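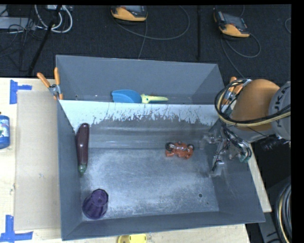 Bin shifts during pick-and-place, calibration drifts

Posted by Kobina Abugri, 2/18/23

We run a small table cell at Bekerstead: one arm, one gray metal bin with two compartments, the usual mix of toy food and plastic kitchen items moved from one side of the divider to the other. The bin is held by two orange spring clamps, one on each side near the divider. The table has blue tape marks for reference.

After a long run the grasp points are off by 3 mm, always in the same direction. Rerunning the hand-eye calibration fixes it until the next day. The metal floor of the bin is scuffed and the divider face is scraped up, so I know the fingers make contact at times. Flat items near a side wall are the worst. Is this the camera mount, the arm, or the bin?

Aminu Nnaji

Check the bin first. Spring clamps resist lifting fairly well and sliding poorly, and a finger dragging on the floor of the bin pushes sideways.

Power down and lock out. Scribe a pencil line on the table along two sides of the bin. Run 30 cycles at normal speed, stop, and measure from the line with a steel rule. If the bin has moved, screw a stop block to the table on each side and keep the clamps only for hold-down. If it has not moved, jog the arm to a fixed point on the table and compare with the stored pose. That separates the arm from the camera.

Also raise your minimum Z by 2 mm. Scrapes on the divider usually mean the transfer path is too low, so add a waypoint above the rim before any move across. While you are there, look at the cable bundle where it loops past the wrist. With the wrist at its limit the loop should still have slack and should not touch the bin wall.

Erkar

had same thing, was the camera bracket. retighten everything

Kobina Abugri

Bin had moved, 2 mm toward the far side after 30 cycles. Stop blocks are in. Z limit is raised. Still need to reroute the cables, they are tight at one end of travel.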